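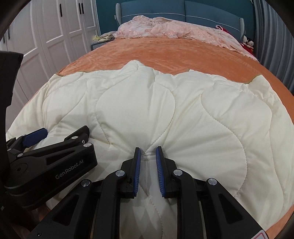

How I learned to stop worrying and write the spreadsheet

The first budget I ever drew up for a robotics project had one line on it. It said "grippers", and next to it was a number I'd got from a phone call while eating a sandwich. I was rather proud of it. Four months later we'd spent half as much again on things I hadn't thought of, and a good chunk of that was bedding.

I run the buying for a small outfit called Dimon. We're trying to teach a machine to make a bed, which everybody laughs at until they've watched one try. A lot of the work is done by people holding grippers in their own hands, tidying ordinary rooms, so that the software has something decent to learn from. My job is to make sure they've got what they need and that we can still pay the rent in May.

So, grippers first (everyone wants to talk about grippers). The temptation is to get quotes, pick the cheapest and order the lot. Please don't! We had quotes from Zokora and from Jaletti, and on paper there was hardly anything in it. Then I asked both what they'd charge for spare finger pads, and the gap opened up like a barn door. Zokora wanted £25 a pair. Jaletti would only sell the whole finger, at £300. Pads wear, people drop things, and if you're squeezing cotton all day you'll get through more of them than you'd like to believe.

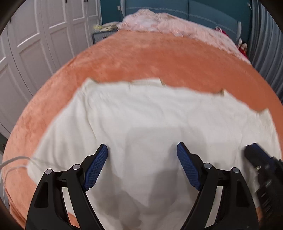 Spares were the line I'd missed altogether, and once I started a proper list it kept growing. Pads, screws, cables, a second cable for when the first gets trodden on, chargers, somewhere to put it all. I'd now tell anyone planning this sort of thing to go and stand in the room for an hour before they fill in a single figure. You notice things. Those blue pads with the fine grid on them have to pinch a large white cloth off a plush orange blanket, and a pad that's brilliant on a cardboard box may be hopeless at that. You'll also see a white cable curling over the bedclothes and start wondering how many metres of the stuff you ought to have on the shelf. I came back from my hour with two pages of notes and a much longer spreadsheet.

Then there's the fabric itself. My second great mistake was buying identical white sheets, because they were on offer and I like a bargain. Software that's only ever met one kind of sheet gets very good at that kind of sheet. We now have a bedding budget of £596, and I defend it fiercely against anyone who suggests it's a silly thing for a technology company to have. Fluffy throws, quilts, pillowcases, things with lace on, a few truly horrible colours from the market. Charity shops are your friend here, and so is your mum's airing cupboard. Laundry needs its own line too, and it never stops.

Rooms were the next surprise. We began with a mocked-up bedroom in a corner of our unit on the Cervantes estate, and it was fine, if a bit like a furniture showroom. Real bedrooms are better. They've got wardrobes in awkward places and somebody's belongings down the side of the mattress. They also cost money, and you have to agree in writing who pays if a lamp goes over. I put aside a bit for that every month now and have only had to dip into it once (it was a lamp).

If you're at the sandwich stage yourself, my advice is to buy a small number of units from one supplier, use them hard for a few weeks and write down everything that breaks, goes missing or makes people swear. Your real budget is in that notebook. Ask how long parts take to arrive as well as what they cost, and get the answer in an email. And leave a gap in the figures that you don't explain to anybody, because next month something will want paying for. Ours, this time round, was a new washing machine.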